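プレスリリース
2019年10月15日
Cekumico(セクミコ)

出しっぱなしのペン、そろそろ片づけませんか?
仕分けの会「ペンの帰り道」を開きます

こんにちは、Cekumicoで広報と、ついでに備品棚の番もしているJuniper Baptisteです。いつもはノートや封筒のお知らせばかりお送りしているのですが、今回はちょっと毛色の違うご案内です。テーマはずばり、机の上のペン!マーカー、蛍光ペン、細いカラーペン。買うときはあんなに楽しいのに、気がつくと引き出しの奥で団子になっている、あの子たちの話です。

きっかけは8月の大掃除でした。自分の机の引き出しを空にしたら、同じ緑のマーカーばかり続けて出てきまして(どうして私は緑ばかり買うんでしょう)、隣の席のDesmond Rosenthalに見せたら、彼は彼で黄色ばかり溜め込んでいたんです。二人で床に座って仕分けを始めたら、これが妙に面白い。キャップを外して試し書きして、色で分けるか太さで分けるかで揉めて、結局その日は夜まで帰りませんでした。だったらいっそ皆さんとやろう、というのが今回の会です。
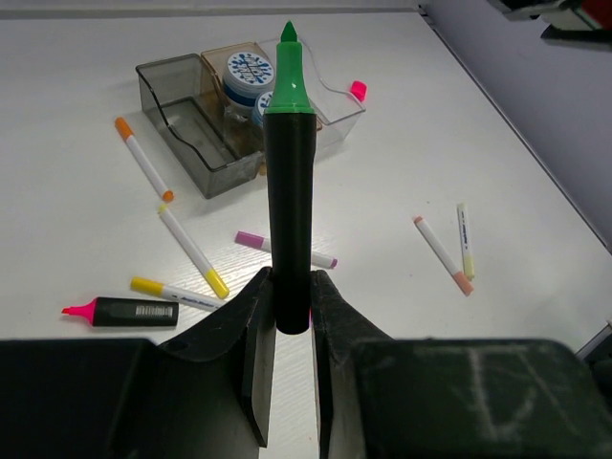
Cekumico通信 第12号

やることはとても単純です。ご自宅や職場で眠っているペンを袋ごとお持ちいただいて、まず全部、白い机の上に広げます。遠慮なくばらばらっとやってください。いきなり箱に入れようとすると、たいてい途中で嫌になります。広げてしまえば「あ、これ持ってたんだ」が必ず出てきますし、私はあの瞬間がいちばん好きです。

入れもののほうは、透明なトレーをおすすめしています。手前がカーブを描いて低くなっているタイプだと、指がすっと入って取り出しやすいんですよね。スモークグレーのものは机の上で少し落ち着いて見えますし、クリアのものは中身の色がそのまま見えて気分が上がります。私はどちらも捨てがたくて、並べて使う派です。白いふたに青い模様の入った丸い容器のような小物も、ペンと一緒にトレーに入れてしまってかまいません。文房具の片づけは厳しくやりすぎると三日で崩れる、というのが私の持論です。

それから、キャップ。迷子のキャップは見つけたらその場でトレーの角にでものせておいてください。持ち主のペンは、だいたい仕分けの終わりごろにひょっこり出てきます。出てこなかったら……当日は「キャップの待合室」という小皿を用意しますので、そちらへどうぞ。ほかの方の袋から相方が見つかるかもしれません!

さて、仕分けの中で意外と盛り上がるのが試し書きです。蛍光ペンはしばらく使わないと先がかすれていることがあるので、紙の上で一本ずつ線を引いて、まだ働ける子かどうかを確かめます。斜めにカットされたペン先は、角度を変えると太い線も細い線も引けて、それだけでつい遊んでしまうんです。

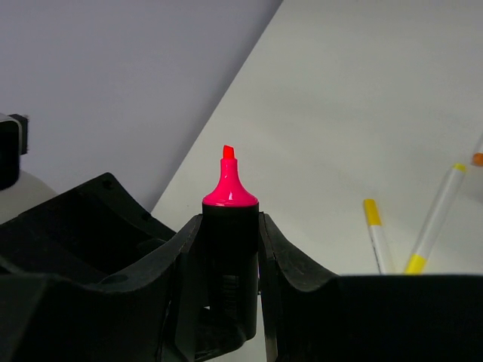

黒い軸にネオンピンクの蛍光ペン。斜めのペン先は左向き。

試し書きの紙は、会場のNakamuraさんが裏紙をたっぷり用意してくださることになりました。Nakamuraは商店街の二階にある小さな貸しスペースで、窓側の長机を一日使わせていただきます。お茶も出ます。お菓子は各自お持ち寄りで、ただしチョコレートだけはご勘弁ください(8月に私のノートが一冊やられました)。

分け方の相談には、整理用品の店TreniduraからDesmondの元同僚が来てくれます、と書きかけて綴りを間違えました。正しくはTrernidura、rがもうひとつ多いほうです。校正のDesmondに毎回叱られています。Trerniduraさんには当日、仕切りやトレーの見本を並べていただきます。その場での販売はありませんので、お財布の心配はせずに触ってみてください。

色で分けるか、太さで分けるか。8月からずっと続いているこの論争については、Desmondからひとことあるそうです。

「太さで分けるべきです。急いでメモを取りたいとき、人はまず太いか細いかで選びます。色はそのあとです。Juniperさんの虹色の並びはきれいですが、三日で崩れます」

ひどい言われようです。でも、太い黒軸のマーカーと白い軸の細いペンを同じ箱に入れると、細いほうが埋もれて出てこなくなるのは確かなんですよね。そこは認めます。太いものは深めの箱に立てて、細いものは浅いところに寝かせる。ここまでは二人の意見が一致しました。 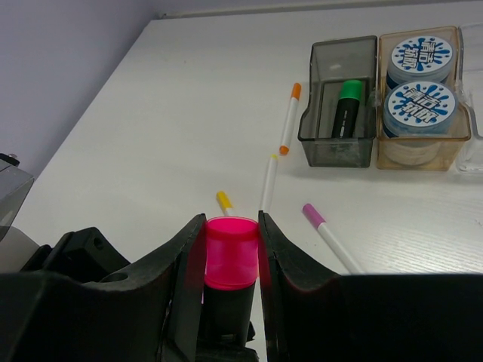 問題はその先で、細いペンの中でオレンジと黄色をどう並べるか。隣どうしだと、急いでいるときに取り違えるんです。私はあいだにラベンダーがかったピンクをはさむ案を出していて、Desmondは「そもそも細いペンは持ちすぎ」という身もふたもない案を出しています。当日、参加者の皆さんにも手を挙げていただこうと思っています。負けたほうが次号の通信を一人で書きます。

仕分けで「もう使わないけれど、まだ書ける」となったペンは、よろしければ会場の箱に入れてお帰りください。Cekumicoがまとめて、お絵かき教室Purendenへお渡しします。Purendenの先生からは「太いのがありがたいです、小さい子は握るので」とご要望をいただいています。かすれてしまったペンはお持ち帰りをお願いします。

会は一回につき12名、全部で4回です。ご家族でのご参加も歓迎ですし、小学生のお子さんはとにかく試し書きが上手なので大歓迎です。参加費は無料、持ちものは眠っているペンと、あれば今お使いの箱やペン立て。箱は空にしてこなくて大丈夫です。むしろ、いつものごちゃごちゃのままお持ちください。

日程とお申し込みは、Cekumicoの店頭、または通信に折り込みのはがきでご案内しています。取材をご希望の方は広報のJuniper Baptisteまで。写真を撮っていただくのも、ご自分のペンを持ってきて仕分けに加わっていただくのも歓迎します。緑のマーカーをお持ちの記者さんは、ぜひ見せ合いっこしましょう!

お問い合わせ
Cekumico 広報担当 Juniper Baptiste
仕分けのご相談 Desmond Rosenthal
会場 Nakamura 二階 貸しスペース
協力 Trernidura、Purenden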